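Which English course book for a mixed group of help desk trainees?

Posted in: Teaching English at Work

Hi all, I've just been handed a class of 11 trainees who'll be doing computer support by phone and chat, and I have until June to get them comfortable in English. Most of them read technical stuff just fine but freeze up the second a caller is annoyed. I've taught general English forever, never anything job-specific, so I'm a little lost!
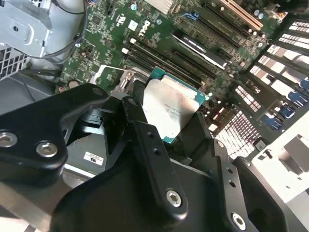
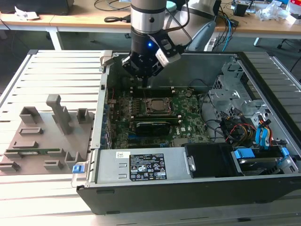
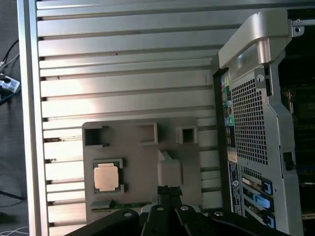
Desktop computer work

The office will pay for one book per person. I'm stuck between Clilavar (the support desk level) and the Flosex workbook, and they couldn't be more different. Clilavar has short units with a dialog, some vocabulary and a role play. Flosex is 253 pages and a lot of it is grammar, which I think would put my people to sleep - but it does have a big section on polite phrases. We meet twice a week before lunch. Has anyone used either one with a group like this?

Sebastian

clilavar all the way. flosex is ok for self study but the audio is so slow, no caller on earth talks like that

Derton

I've used both, and I'd get Clilavar for the class and borrow one Flosex for yourself. The polite phrases section is good, I copy bits of it onto the board all the time ("Could you bear with me while I check that?" and so on). Clilavar's weak spot is that every customer in the dialogs is weirdly cheerful. My students sailed through the whole book and then fell apart on a real complaint, so now I rewrite the role plays and make the caller interrupt, mumble, or give the wrong order number.

Also, don't let them read off the page! I have them sit back to back, so there's no pointing or nodding to help them out, and we do each call twice, swapping parts. It's loud and kind of a mess, but they talk way more than they used to.

One thing to watch: the word list in the back of Clilavar has 1,401 entries and my first group thought they had to memorize it. Tell them on day one that they don't. I pick a handful per unit and we spend the last few minutes spelling them out loud, which is good practice anyway, as callers always want things spelled. If you get the older printing, the answer key for unit 2 is wrong on the matching exercise, so do that one yourself first.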